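How to budget a two-arm sorting cell without blowing it on the arms

Quick version, as I have to get our own order in by Tuesday. This is for small shops and school labs pricing a first bench cell with two arms. Task in my case: sorting scrap wire by color into baskets. Yours will differ, the order of steps won't.

Step 1. Write the task down first
One sentence. Ours: "pick loose thin wire off a table, drop in the right basket." Then what you will NOT do. No stripping, no cutting, no crimping. Every extra verb is another tool on the end of the arm, and the quotes go up fast.

Step 2. Price the frame before the arms
Everybody does it backwards. The arms have a price on a web page, easy. The frame, rails, mounting plates and corner fittings come as fifteen small lines on three invoices. I put down $900 for grooved aluminum profile and hardware from Ellberg and that held, just. Buy extra fasteners. Buy a longer front rail than you think, you will want to move the shoulders apart later.

Step 3. Ask for two quotes on the arms
Lanska and Kozma both sell in matched pairs. Get the quote with grippers included and also without. Ask:
- is the power supply in the price
- are spare gripper fingers in the price (get 2 sets)
- lead time in weeks, in writing
- who pays return shipping on a dead joint

Last one matters. Ask it before you pay, not after.

Step 4. Cables
Own line in the budget. Count every run twice, once for the straight distance and once for the slack at the elbow and wrist. If the cable goes tight when the arm reaches across, you bought the wrong lenght. Leave big loops, tie them down later.

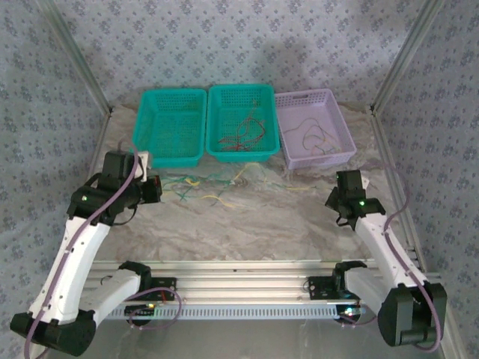
Also put money aside for bins. Sounds silly. Cheap plastic baskets are fine, the kind with holes in the walls, but get a few sizes and colors and try them before you settle. Thin wire snags on everything.

Step 5. Walls and surface
Cheap but don't skip. Panels on three sides keep parts on the table. Cover them with whatever you can swap out in five minutes. I keep $700 for this plus lighting and never spend all of it, the leftover goes to Step 4.

Step 6. Software and hours
We went with Skulus, yearly license, per cell and not per arm. Check that, some vendors charge per arm and it doubles. Then hours. Plan 3 weeks of one person's time before it does anything useful. Put a dollar figure on those weeks or your boss will think they were free.

Step 7. Order in this order
Frame, then surface and walls, then cables, then arms. Arms last so the warranty clock isnt running while you wait on brackets.

Spreadsheet columns I use: item, vendor, qty, unit price, shipping, lead time, ordered y/n, arrived y/n. Sort by lead time and start calling from the top.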